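Somgate Neighbors Help Board > Home and Workshop > Small electrical

Long white power strip for a craft table: on top, underneath, or on the wall? 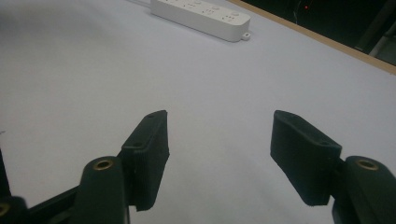

Posted by Krum Đorđević, 2021-10-23

I set up a work table in the spare room in April and I still haven't settled where the power should go. The table is white and big enough for two people to work at, and I bought a long white power strip so it would blend in. Right now it just lies on the top toward the back. That was meant to last a weekend.

What gets plugged in on a normal day: a sewing machine, a desk lamp with a 40 watt bulb, a laptop charger, a phone charger, and a small speaker. In winter I might add a space heater, the kind that sits on the floor. My daughter does homework at the other end and has a tablet charger. Once in a while I bring out the iron and a hot glue gun. I don't run everything at once, but the iron and the sewing machine do get used together.

The wall outlet is behind the table and to the left, down near the baseboard. The table has to stay where it is on account of the window, so moving it closer to a different outlet is out. I can pull it away from the wall to get behind it if I have help.

I can think of three ways to go.

Leave it on top and stop worrying. It's easy to reach, but fabric ends up on it and I have to lift things over the cords.

Mount it under the back edge. I like how that would look, but I'd be crawling under there every time I want to plug in the iron. I also don't know if screws are a good idea in this tabletop. It isn't very thick and it sounds hollow when I knock on it in the middle.

Mount it on the wall right above the table height. This would probably be the handiest, but we rent, and the landlord (a Mr. Hsieh, perfectly nice) asks us to keep holes to a minimum.

I should also say the strip came from a moving sale at Wunora, the office that closed on Vernau Street, and it had no packaging or instructions. There is a label on the back but the print is small and partly rubbed off. Is there a way to tell if it has surge protection? And is it all right to run the iron from it, or does the iron need to be in the wall?

Any advice from people with a similar table would be welcome. I would like to do this once and be done with it.

mossycreek
Member, Somgate east side

Start with the iron. Plug it straight into the wall. Same thing with the space heater. Those two pull far more than everything else you listed put together, and a strip with a worn label is the wrong place for either one. Most heater manuals say not to use a power strip or an extension cord at all, so check yours before the cold weather.

The rest of your list is light. A sewing machine, a lamp, chargers and a speaker won't bother a decent strip.

You only mention one outlet, which I assume is a regular double one. If the strip takes one half, you have the other half left for the iron. In winter don't run the iron and the heater at the same time. Even if both are in the wall, they are very likely on the same circuit, and you'll trip the breaker or worse. If the breaker does trip, take it as a sign that you're asking too much of the circuit and unplug something before you reset it.

About the label. Take the strip to a window and look at it with your phone's camera zoomed in, with the light coming from the side. Rubbed print often shows up that way. You want to find a rating in amps or watts and the mark of a testing lab. If it has surge protection there will normally be a number in joules or a voltage listed somewhere, sometimes along with a small light marked "protected" or something similar. A lit switch by itself only tells you the strip is on. If you can't find any of that, treat it as a plain strip with no surge protection.

Surge parts also wear out. A strip that spent years in an office may have used up whatever protection it had, and you can't tell by looking at it. For a sewing machine with a computer in it, or a laptop you care about, I'd buy a new one and not think about it again. If your machine is the old mechanical kind it matters a lot less.

Also look at the cord where it goes into the strip and where it goes into the plug. If it's stiff, cracked, or has a sharp bend that stays bent, get rid of it. Put a lamp into each outlet in turn and wiggle the plug gently. It should hold firmly and the lamp shouldn't flicker. After an hour of normal use, put your hand on the plug and the strip. If either one is hot, stop using it.

As for where to put it, I don't have a strong opinion as long as fabric isn't lying on it.

tallpines_dee
Member since 2014, Somgate

I have a setup a lot like yours, except mine is for quilting. I tried it on top first, then underneath, and ended up with it on the back edge, where it has been ever since. Let me go through it in case it saves you some trouble.

On top: the cords slide around and catch on whatever you're cutting. I also worried about pins. Pins and little metal scraps get into everything, and an outlet facing straight up is a bad place for them to land. A cup of coffee is worse. If you do leave it on top, at least turn it so the outlets face the wall, or get those plastic plug covers for the ones you aren't using.

Underneath: it looked great and I hated it. I hung mine too far in, and every time I wanted to plug something in I was on my knees with a flashlight. It's fine for things that never get unplugged. For you that sounds like the lamp, the speaker and the chargers. It is no good for anything you put away at the end of the day.

Back edge: this is the one I'd pick. If your tabletop has a deep enough edge, the strip can go flat against it with the outlets facing back, and you reach over to plug in. You need to leave a gap to the wall. Mine is four inches and I wouldn't want it smaller, since some of the charger blocks stick out a good way. Never push the table tight up against plugs.

If your edge isn't deep enough, get a clamp-on bracket or tray. They go on with thumbscrews and don't need any holes. Put a scrap of felt or thin cork under the metal part so it doesn't mark the white finish. The one I bought was 32 inches long, and I had measured for my strip before I ordered it. Measure yours including the part where the cord comes out. I forgot that piece the first time and had to send a tray back.

On the screws, be careful with that tabletop. If it sounds hollow in the middle it probably is, with something like cardboard honeycomb between two thin skins. There is usually a solid border around the outside. Knock your way from the middle toward the edge and listen for where the sound goes dull, and only put screws in that part. Use short ones. Hold the screw up against the side of the table before you drive it so you can see how deep it would go, and wrap some tape around the drill bit as a depth mark.

Double-sided foam tape: people will tell you to use it. I did. It held through the winter and let go in the first warm week, with the whole thing hanging by its plugs when I came in. If you do use tape, clean both surfaces with rubbing alcohol first, let them dry, and add something mechanical as a backup, even if it's just a couple of hooks for the strip to rest on.

If the strip has keyhole slots on the back, the easy way to line up the screws is to lay a piece of paper over the back, rub over the slots with a pencil, and tape the paper to wherever the strip is going. Remember that the pattern flips if the paper gets turned over. Leave the screw heads sticking out a little so the strip can slide on.

For the cord, run it down the back leg on the left side, nearest your outlet, with a few adhesive clips or hook-and-loop straps. Leave a loop of slack at the bottom so that pulling the table out doesn't yank the plug. Don't staple it, don't run it under a rug, and don't add an extension cord if it comes up short. Buy a strip with a longer cord. They come with cords up to 12 feet or longer, so there should be one that reaches.

For your daughter's end, I'd give her one outlet on the strip that is hers and put a strap around her charging cord so it stays at that end. Mine are grown now, but the arguments over whose charger was whose went on for years.

rbk40
New member

just leave it on the table and get a cord cover. had mine like that for ages no problems. the wall idea is ok too if the landlord says yes, two small holes is nothing, you fill them when you move out

Krum Đorđević

Thank you all. I got the label under the window and could make out the amp rating and the lab mark, but no joules and no voltage, so I'm treating it as plain. The sewing machine is mechanical, so I'll keep this strip for now and use a different one for the laptop.

I knocked on the tabletop and it goes dull a little way in from the back edge. The edge itself is too thin to take the strip flat, so I'm going to look at the clamp-on trays. Iron goes in the wall from today. @tallpines_dee, did your tray have a lip on the front or is it open? I can't tell from the listings whether the thicker charger blocks would fit.

tallpines_dee

Open on the side facing the wall, with a low lip on the other three. My biggest charger hangs over a bit and it's fine. Skip the ones with a mesh cover on top if you plan to unplug things often.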